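Clear Storage Boxes for the Study Room Supply Table
Project report, Product Design 2
Cabrera Hall workshop group
2022-01-27

Background

The study room in Cabrera Hall has a table where students can borrow small supplies such as erasers, chargers, binder clips and USB sticks. Until last May everything was kept in shoe boxes. People opened every box to find one item and left the lids off, and small items went missing. Our project was to choose a storage box for the table and write a short recommendation for the hall office in Pratcombe.

What we wanted from a box

The contents had to be visible without opening it. The lid had to stay on when the box was carried. The box also had to be light enough to lift with one hand and simple enough that a new student would not need instructions. Price was a limit too, as the office had set aside 200 dollars for the whole table, including labels.

Boxes compared

We compared 2 types. The first was the Cirkura, a clear box with a hinged lid. The second was the Skekarex, which has a loose lid that presses down at the corners. Both were tried with the same small items inside. We opened and closed each one 100 times over several afternoons and wrote down every time the lid did not close on the first try.
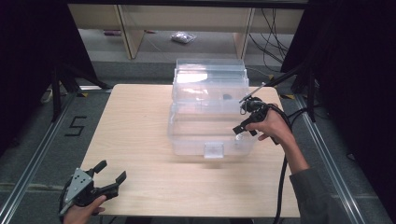 A latch makes the box slower to open, and several of us found that annoying at first. After a few afternoons it was no longer a problem. The loose lid was faster, but one corner often stayed up, and then the box could not be carried safely.

Results

Out of 100 closings, the Skekarex lid had to be pressed again often enough that we stopped trusting it. The Cirkura lid failed only when an item was sticking up over the rim. Clear walls helped more than we expected. A single small item could be found from a chair, although glare from the ceiling lights on the lid made it hard to see in from directly overhead. Looking through the side worked better.

Problems

We did not test the boxes full. The shelf paper we bought for lining them hid the contents from below and was taken out again. The labels peeled at the corners after a week and we have not found a better kind.

Recommendation

We recommend the latched box, with one kind of item in each and the label on the short side so that the front stays clear. The boxes should be placed in a single row and not stacked. The shoe boxes can go to recycling once the last chargers have been moved over.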